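Section 4: Setting up the tray task in the simulator
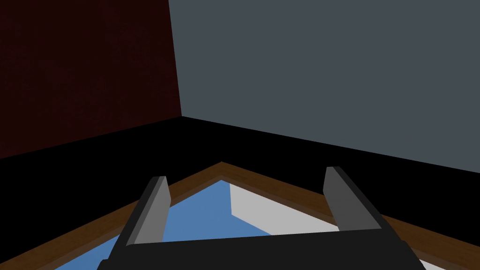 Fig. 4.1. Simulator view from behind the gripper, fingers open over the tray.

Complete this section before the Vellska cell is switched to automatic for the first time, and again after any change to the tray layout. Allow 60 minutes. Two people are needed: the cell lead and one person who has done the packing job by hand.

Who does what

The packers on each shift no longer fill trays at the bench. They load the infeed, clear stoppages and check finished trays. The cell lead sets up the task and signs the log. Questions about rotas or regrading go to Hanna Marciniak, not to the cell lead.

Before you start

1. Log in to the Dekovance simulator with your own name. Shared log-ins were withdrawn in January.
2. Open the tray task and choose the layout in use on your line.
3. Select the gripper view. The brown border of the tray should be in sight, with the blue and pale areas inside it.
4. Check that the fingers are open and that nothing is held between them.

NOTE: The walls and the black floor in the simulator do not match the packing hall. They have no effect on the task.

Setting the approach

5. Set the approach height to 140 mm above the tray surface.
6. Step the gripper down using the arrow keys. Stop if either finger touches the border and go back to step 5.
7. Set the clearance from the border to 2 mm or more on all sides.
8. Run the task at slow speed with both people watching the screen.
9. Ask the packer whether the order of placing is the one used by hand. If it is different, write the difference in the log. Do not change the order yourself — send it to Beca Griffiths, who keeps the layouts for all lines.
10. Save the task under the line number and the tray code.

CAUTION: A clean run in the simulator does not clear the cell for use. The first run on the real cell must be at slow speed with the gate shut and the cell lead at the stop button.

Changes to the working day

Once a line is in automatic, its packers move to the new rota. Each person spends part of the shift at the infeed and part at inspection, and swaps at the break. Lifting at the bench is much reduced, but there is more standing, and mats are provided at both stations.

Packers may stop the cell at any time and do not need to ask first. Stops are logged by line, without names. Meinir Gronow reads the stop log with the line teams, and layouts are altered where the same stop keeps coming up.

NOTE: Hand packing has been kept for short orders. Anyone who wishes to keep their hand packing ticket should tell Myfanwy Pritchard, who books the bench.

If the simulator shows code 43

The saved layout and the tray code do not agree. Close the task without saving, choose the layout again and repeat from step 2. If the code comes back, leave the line on hand packing and ring Kiyoshi Iwasaki in engineering.

Section last revised 8 April 2024. Section 5 covers the infeed.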